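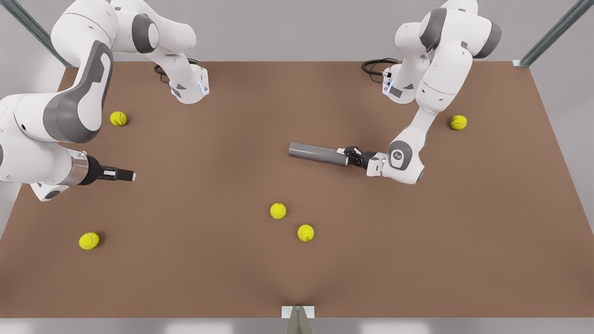 Workcell budgeting is the job of working out what a robot bench will cost before anyone signs for it, and I've done it for two sites now, Pistgate and Masri. Most people start with the arms and stop there – big mistake! A simulated layout is the cheapest line on the sheet, so I always put it first. With two arms over one brown table, a few tennis balls and a grey cylinder held in one gripper, you can already talk about reach, table size and where the cables will go.

At Pistgate we set aside 23 per cent for grippers, mounts and spare cables, and I'd do the same again. Flolent quoted us eight weeks for delivery (Plutik was slower, but threw in the training). Leave some money for freight too, and get your order in by September.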